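June 20, 2018

Glaze shelf life, batch 11, Masson recipe. Opened the second tub from March. Surface had a thin skin, no smell, no separation underneath. Stirred and weighed out 555 g.

Warmed over the water bath and dipped 8 rings from the Dillolville dough. First three came out streaky, my fault, glaze still too thick. Added a spoon of water and the rest coated evenly. Set time on the rack was longer than the last batch. Humidity in the room is up again and the dehumidifier tank was full when I came in.

Floromlow sugar is nearly out. The Tuduveo invoice says 159 for the replacement sack, which is more than we paid in March. Check before reordering.

Sprinkles: put them on straight after dipping. Wait for the skin to form and they roll off.
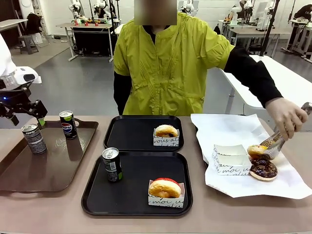
Sprinkled doughnut in the tongs, chocolate-glazed one on the paper.

To do: label the third tub, empty the tank, repeat with the thinner glaze.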